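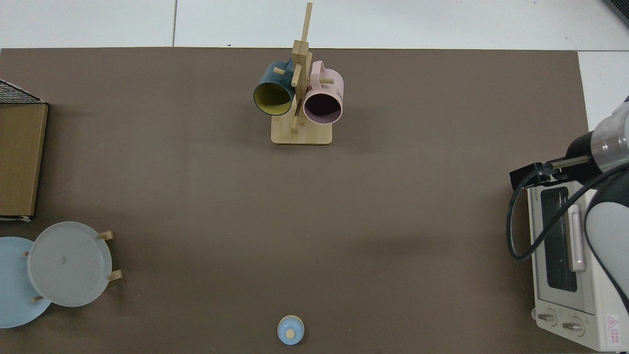
Filed under: Occupational Health, Shift Work
Print | E-mail this page | Comments (2)

4.2 Rest breaks and reported tiredness

Of the 708 staff who were sent the January questionnaire, 507 returned it with the section on breaks filled in. All worked rotating shifts at the Vallar and Skalach depots. Staff at the Duletti office were left out of this part of the study, as their hours are fixed and their breaks are set by the desk rota.

Among those who answered, 300 said they had missed at least one planned break in the week before. Missed breaks were more common on nights than on days at both depots. The reason given most often was that no one was free to cover the post. Distance to the rest room came next, mainly at Skalach, where the loading bays are in a separate building.

People who missed breaks also gave higher scores for tiredness at the end of the shift. We can't say from these answers which came first. A tired worker may fall behind and skip a break to catch up, and Nartey found signs of this in his earlier interviews at Atinga.

Hot drinks came up often in the free-text answers (Figure 2). Several night staff wrote that they took a drink back to their post and counted this as a break. The questionnaire did not allow for that, so the number of full breaks taken may be lower than reported.

Figure 2. Two mugs hanging on a wooden mug tree.

Correspondence: Obed Nartey
Page updated 05/09/2022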